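Skustmont -- Mesa de manuseio de têxteis TM-40

Equipamento / Células de manipulação / Vestuário

Superfície branca fosca, garra de dedos em cunha, câmera fixa. Para laboratórios e oficinas que precisam manusear roupa por robô e querem que o resultado possa ser repetido por outra equipe.

Para que serve

A TM-40 é uma célula de bancada para levantar, estender e pousar peças de vestuário. Foi pensada para jeans, malha e roupa infantil, quer dizer, peças que têm costuras grossas, elásticos e estampas, e que por isso não se comportam como um pano de teste quadrado. A célula é fornecida com o caderno de boas práticas Seyoum, em português e em inglês, e esta página resume as suas partes principais. Pedimos que o comprador leia o resumo antes de fazer a encomenda, pois várias opções dependem dele.

Boas práticas ao levantar a peça

O denim é pesado e torce quando sobe. Uma perna levantada na vertical dobra-se junto à parte que ainda fica na mesa, e nessa dobra a força pode mudar de repente. O caderno recomenda subir devagar até a peça ficar esticada, parar, e só depois continuar. O limite de força na garra vem ajustado de fábrica em 40 N e não deve ser aumentado sem uma nova avaliação de risco.

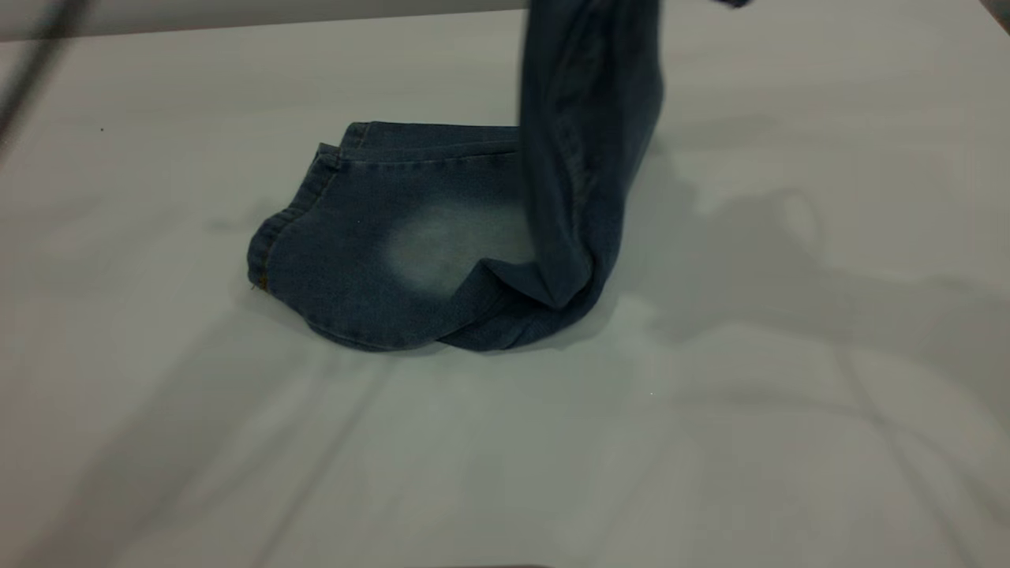
A avaliação de risco é da responsabilidade de quem integra a célula, também quando todos os componentes foram comprados a nós. A ISO 12100 dá o método geral, e as normas ISO 10218 tratam dos robôs industriais e da sua integração. A TM-40 não substitui esta leitura. Entregamos com ela uma ficha de perigos já começada, com as linhas de esmagamento entre dedos, queda de peça e prisão de cabo, mas o cliente tem de completar a ficha com as condições do seu local.

As sombras são outro ponto que muitos esquecem. Uma peça suspensa e o próprio braço fazem sombra na mesa, e um programa de visão pode tomar a sombra por tecido. Por isso recomendamos gravar um conjunto de referência com a iluminação definitiva, e repetir a gravação sempre que uma lâmpada é trocada.

Ponto de pega

Para peças com cós elástico, o caderno indica a pega na extremidade do cós. O franzido oferece volume aos dedos e a marca que fica no tecido é pequena. Não se deve pegar em cima de estampa -- a tinta pode rachar com a pressão repetida -- nem no canto de um bolso, onde o pesponto sofre.

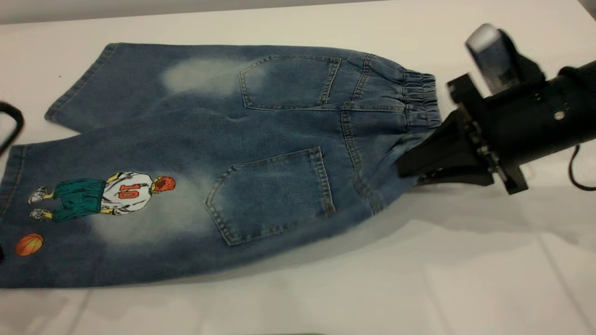

Redação técnica Skustmont

No calção infantil de denim, de costas para cima e com o cós à direita, os dedos fecham na ponta do elástico e a estampa do jogador de basquete, na perna, fica longe da pega. Esta é a posição que usamos no procedimento padrão para calções. O operador anota sempre três coisas: lado da peça voltado para cima, direção do cós e ponto de pega. Sem estas três informações, duas séries de ensaios não podem ser comparadas.

Antes de cada série

1. Limpar a mesa com pano seco. Fiapos e grãos escuros aparecem muito na superfície branca.
2. Confirmar que os cabos do braço têm folga em todo o percurso e não tocam na peça.
3. Verificar os dedos da garra com a lâmina de teste fornecida.
4. Provar a parada de emergência com o braço em movimento lento.
5. Pousar a peça, alisar com a mão e retirar as mãos antes de liberar o braço.

O ponto 5 parece evidente, mas é onde acontecem mais descuidos, porque a vontade de corrigir uma ruga no último momento é grande. A chave de liberação fica de propósito longe da mesa.
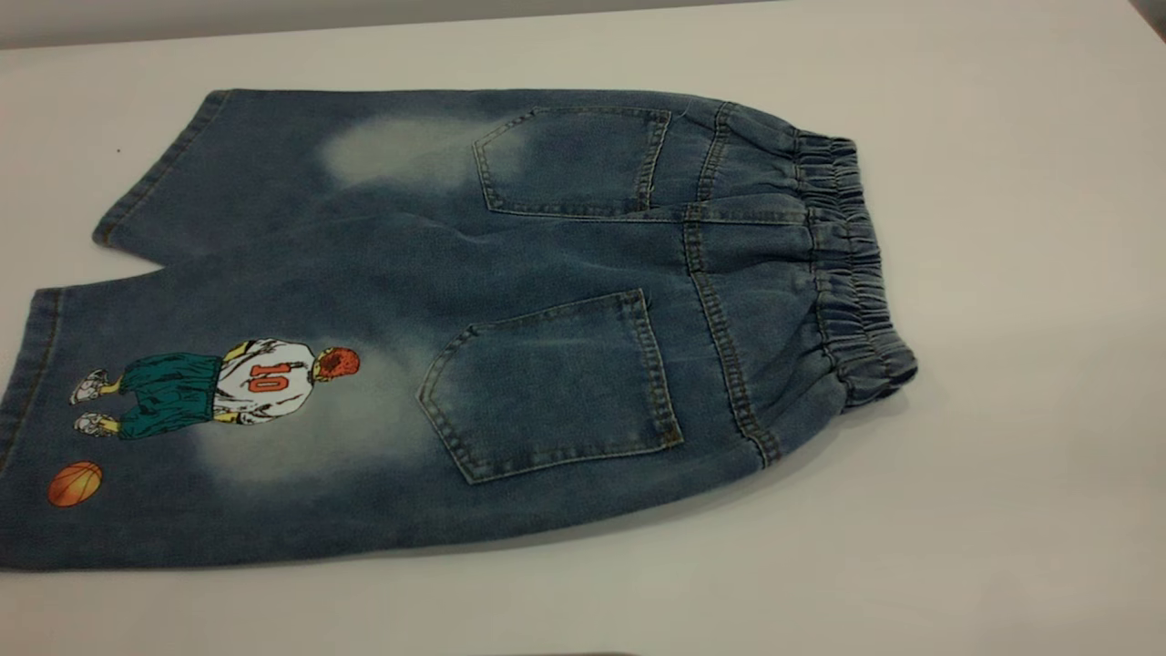

Para o registro, o caderno pede uma imagem da peça pousada e sem contato, com a garra fora do campo da câmera. Convém que bolsos, costura central e barras sejam bem reconhecíveis. Rugas leves são aceitas; uma dobra que esconda parte de um bolso obriga a recomeçar.

Manutenção

As almofadas dos dedos trocam-se a cada 3,000 ciclos, ou antes se o teste da lâmina falhar. Os parafusos do punho são verificados com a chave dinamométrica incluída. Não usar álcool na superfície da mesa, que perde o acabamento fosco e começa a refletir.

Fornecimento

Mesa com superfície branca fosca
Garra com dedos em cunha, preta
Suporte para câmera fixa (câmera não incluída)
Caderno Seyoum e ficha de perigos
Jogo de almofadas de reserva, 5 pares
Peso da garra com adaptador: 19 N

Adaptadores para outros braços são feitos pela Briltamex sob pedido. O armazém de Lurkdale expede às quartas-feiras; as encomendas com adaptador especial demoram mais e o prazo é confirmado por escrito.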